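Search this notebook
Type and press enter
4 min read

Varnish test, second round (November)

Start 8:40. I write this entry mostly for myself, but Arif Khondokar asked to have it also, so I try to keep the order.

The question is the same as before. We have the old recipe from the Petersen papers, with linseed oil and colophony, and the modern alkyd from Zemesora. The back of the violin from Eltwood needs retouching on the lower bout, and I do not want to put anything on it before I know how the color behaves. The label inside says 1704. I do not believe the label, but the varnish is old in any case and deserves patience.

Samples

I cut 27 strips of spruce and maple from the same two boards as last time. All were scraped, not sanded. Last time I sanded one half of them and the dust stayed in the pores, so the ground became gray. With the scraper the grain stays open and the light goes into it better. I numbered them with pencil on the end grain, where the varnish does not reach.

Ground: thin casein, one coat, brushed along the grain. Maple took it very quickly. Spruce was uneven near the knots, and I put strip 9 and strip 14 aside for this reason.

Cooking the oil

Petersen writes "heat until it strings," and gives no temperature. I held it at 200 degrees on the sand bath, outside under the roof, lid near the hand. Last time I stopped at 166 and the result was too soft, I could leave a fingerprint in it after nine days. Today a drop on cold glass pulled a thread as long as my thumb before it broke. I take this as "strings." I will try also a shorter one in the next batch, to see the difference.

The smell went into my jacket again. Must remember the old apron.

Color was darker than I expected, like strong tea. In a thin layer on white tile it is golden, with a little green at the border. The green I do not like. Maybe it comes from the pan. The next cooking will be in the enamel pot.

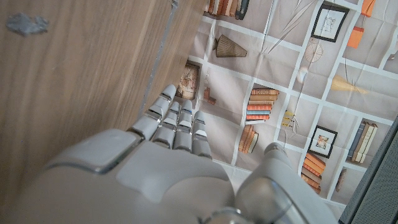
Brushing and first look

13:15. Recipe A on strips 1 to 8, alkyd on 15 to 22. The others stay as reserve. Brush was the flat one from Jivent, which loses fewer hairs than the round. I thinned A with turpentine, one part to four, because without it the brush marks remained standing.

Recipe A flows slowly and needs a warm room. On maple the flames come up beautifully when the strip is turned under the lamp. On spruce it is a bit too yellow, I think, but I should wait with the opinion until the second coat. The alkyd is clear and behaves well, and I find it boring. It looks the same from every side.

Strip 5 has a run at the lower end. My fault, too much on the brush.

Drying

All strips hang in the cabinet with the UV tube on. I will check tack every morning with the back of a finger, and write the result on the card on the door. Please do not open the cabinet for long, dust comes in from the bandsaw.

Note for Arif: the colophony jar is almost empty. What is left is enough for one cooking more, if I do not spill. Can you order the paler grade this time? The dark one gives a brown which I cannot take away later.

To do
- enamel pot, clean and dry
- cook again, shorter string
- second coat on 1 to 8 when no tack
- ask the owner for one more week
- look at strips 9 and 14 again, perhaps a second ground saves them

17:50. Strip 3 is still wet to touch, strip 17 already dry on the surface. Lamp off, sand bath off, rags in the water bucket.

Get new notebook entries by email. Enter your address to subscribe.
This site uses cookies to remember your settings. Accept / Manage preferences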